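Kingi hand-held gripper kit: README for the plug and power strip set
last updated 2020-06-27

Two grippers, one per hand, a cable on each, and a white board with a power strip to work on. 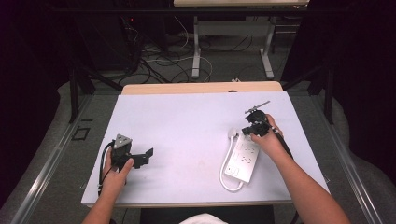 Sólveig Kvaran wrote back after the first upload that she liked the kit but wanted the cable length printed on the box, and that she would have picked the Amau pair if her arms weren't so short. Fair! I've passed the cable thing on to Walance, who sell the kit, and they say March at the earliest.

So, what you get in this folder: 118 recordings, all of them me or Elsa Lindholm working with one strip and one plug. I bought my kit at full price (900 dollars, ouch) and nobody at Walance saw this before I put it up.

Things I'd want to know before downloading:

The first 13 recordings use the old firmware. The timestamps drift a bit between left and right, so skip them if you need both hands lined up.

51 recordings are Elsa's. She's left-handed and it shows (in a good way, I think, more variety).

Grip width is in millimeters, one column per hand. Blank means the sensor dropped out, it does not mean zero!! I got that wrong for a whole weekend.

As for the kit itself, I like it a lot. It's light, charging isn't a thing because of the cables, and setup took me about an hour. The squeeze is stiff at first and my thumb was sore. The manual is bad. Use Kourosh Safavi's notes instead, they're in docs/setup.txt.

License is in the LICENSE file. Bugs go to the tracker please, my inbox is a mess.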